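Lolto Sealed Worktop Panel, White Gloss

Home > Worktops and Benches > Panels > Lolto Sealed

Stock code: LSW-G
Supplied by Drornbridge
Availability: made to order, dispatched from the works

The Lolto Sealed panel is a replacement top for benches and fixed tables in workshops, craft rooms, classrooms and packing areas. It is supplied as a single cut piece with all four edges closed. It fits Pangilinan steel underframes without drilling and can be screwed to most timber frames from below.

Panels are cut to the customer's drawing. Sizes should be given in millimetres, length first, with the frame width stated separately where it differs from the panel width. Please mark the front edge on the drawing.

Specification

Thickness: 18 mm
Finish: gloss, white, upper face only
Underside: plain sealed, grey
Edges: square, sealed on all four sides
Overhang on Pangilinan frames: 40 mm front and back
Heat limit at the surface: 90 °C
Fixings: 6 supplied, with washers
Colour range: white only in gloss; grey and white in matt

Gloss or matt

The gloss face is easier to wipe down and shows spills sooner. It also returns more light from overhead fittings, and on benches used for reading, drawing or fine assembly the matt face is normally the better choice. Both are priced the same. The two finishes wear at different rates under sliding loads: the gloss face will show fine scratches earlier, mostly along the front edge where items are dragged on and off.

Customer remarks
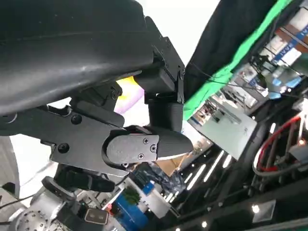
Virgilio Maglaya: Had the gloss top on one bench and the matt on another since June. Gloss cleans up with a damp cloth. Glue came off it the next morning with a plastic scraper, but the matt one kept a faint ring. I would order gloss again, and would ask for the fixing holes to be started at the works, as the underside is harder than I expected.

Reply from Drornbridge: Starter holes can be made at the works if their positions are shown on the drawing. There is no charge for this on panels ordered with a Pangilinan frame.

Fitting

Lay the panel face down on a clean blanket. Set the frame on top and check the overhang on both long sides before marking. Use the screws supplied; longer screws will break through the face and the panel cannot be repaired. Tighten by hand, working from the middle fixings outwards, and leave the end fixings slightly slack until the bench has been turned upright and levelled.

Where two panels meet, leave a narrow gap and fill it with Grorkik joint paste in the matching colour. Wipe off the excess before it sets.
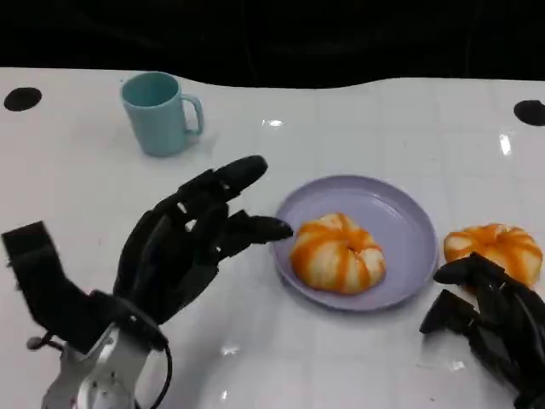
White gloss surface under overhead lighting.

Cleaning and care

Use warm water and a mild washing-up liquid, then dry with a soft cloth. Scouring powder, wire wool and solvent wipes will dull the gloss. Marker ink should be removed the same day. Do not cut directly on the panel.

Stand soldering irons, glue guns and kettles on a separate mat. Damage from heat above the stated limit is outside the guarantee.

Delivery and returns

Panels travel flat, wrapped and edge-protected, and need two people to unload. Check the face before signing. Cut panels cannot be returned unless faulty or wrongly sized against the drawing.

Related items

Pangilinan steel underframe, fixed height
Pangilinan steel underframe, adjustable feet
Grorkik joint paste, white or grey
Lolto spare fixings pack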